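4.2 Laying out the parts

Most repair benches we visited had a system, and most of the systems were a saucer. Screws went in the saucer, and so, sooner or later, did everything else. The technicians at Undgate were cheerful about this and could usually find what they wanted by stirring. Mushi's earlier notes from Ostau record 254 interruptions in which work on a computer stopped while a part was looked for, and in a fair number of them the part was under somebody's elbow.

The tray layout studied in this section takes the opposite view of human nature. Each component has a holder of its own, shaped so that it will sit there and look silly anywhere else. The tray lies beside the open chassis, within easy reach, and the order of the holders is left to the bench (Figure 3).

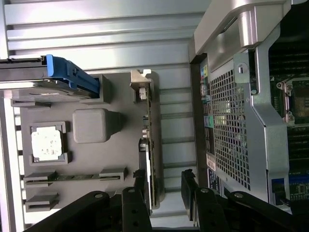 Figure 3. Parts tray beside an open computer chassis, with a hard drive in a blue-handled caddy, a processor and a memory module in their holders.

Two features deserve comment. The first is that memory modules are held on edge. Technicians at Bakilana had been laying theirs flat, and disliked the change for exactly as long as it took to pick one up. The second is that an unfilled holder is itself a message. With a saucer, a missing module looks very much like a module that is present; with a slot, the gap can be read from across the room, sometimes by one's supervisor.

Across 1,824 logged placements, the commonest complaint concerned the colour. Grey holders on a grey tray are restful to look at and tiresome to search – Massawe argued in June for painting the rims, and was told that paint comes off on things. We return to the matter of labels in Section 5, where it is not settled either.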